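Potau Desk Clutter Collection: README

Potau is a set of 737 photos of small things on tables. Desks, craft benches, the end of the kitchen counter where mail goes to die. It was assembled for Indley, a sorting project that wanted clutter and got plenty.

Last updated Sunday, December 29, 2024. Maintained by Mirela Vasconcelos.

What's in it

Toys and puzzles, trays, rolls, cans, packets, and a great many cardboard boxes. The boxes have their own tag, reuse, which covers any carton now holding something other than what it was printed for. I thought the tag would be rare. It is on 300 photos.
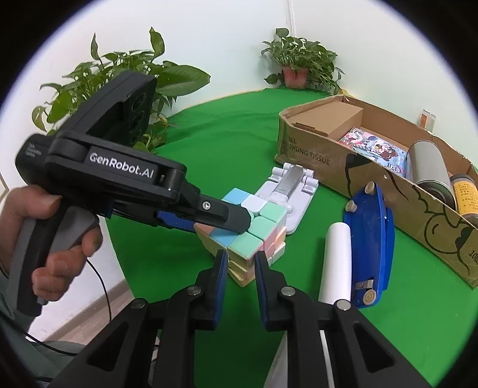
Pastel puzzle cube on the green table, with a blue tray, a white roll and a well-worn carton. Tags: toy, tray, roll, reuse.

Labeling notes

A cube is tagged toy whether or not it's solved. Rowbotham, the older set, had separate tags for the two, and we argued about them for most of October.

Partly hidden print is typed as far as it can be read, with dots for the rest. Please don't finish the word, however sure you are.

A can on its side is still a can.

Known problems

Pale colors are a mess. Cream, peach and pale pink get swapped freely in the first 100 files, which I labeled at night under a yellow bulb.

4 files have no tags at all. I can't decide what the things are. Suggestions go in the Ravden tracker, under "misc".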